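Home | Products | Guides | Downloads | Contact

We use cookies to remember your language. Accept | Settings

Pedwood Arm User Guide
Section 7: Clothes and Other Soft Items
Updated Mar 18, 2022

Read this section before you give the arm any laundry work. Soft items are the hardest thing we ask it to do. It handles boxes and cups well. With clothes it is slow, and it still needs a person in the room.

What to expect

In our April trials at Grirnside, Tibor Farkas ran 126 garment pickups. The arm was good at taking hold of a single layer. It was poor at finding a sleeve or a waistband in a bunched garment. It can't yet fold a shirt as well as a patient child can.

Set-up

1. Clear glasses and open drinks from the work surface.
2. Open the Tasks menu and choose Soft Items.
3. Set the grip force to 20. Go lower for knitwear.
4. Set the wrist speed to Slow.
5. Lay out or hang one garment within reach of the fingers.
6. Press Look and wait for the outline on the screen. If it takes in anything besides the garment, press Redraw.
7. Press Start.

CAUTION: Keep hands and hair away from the fingers while the light is amber.

Patterns and clutter

Printed cloth near a printed wall is a known problem. The software may join the two and draw a single outline.

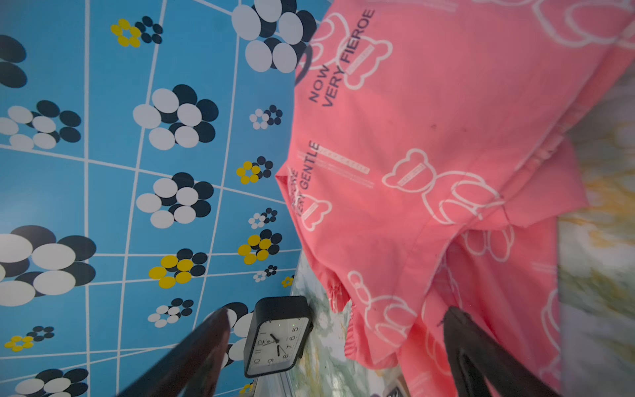 Reijo Sjöberg wrote the current outline routine and recommends pressing Redraw up to 6 times before giving up. After that, put a plain sheet behind the garment or move it somewhere plainer. Small hard things such as clocks can stay out if they are clear of the finger path, but check the path on the screen first.

NOTE: Elastic hems can spring back when released. Choose a grip point on flat cloth where there is one.

If the arm drops a garment, press Stop – don't catch it – and go back to step 5.

Next: Section 8, Cleaning the Fingers

Shares: 7 | Comments: 20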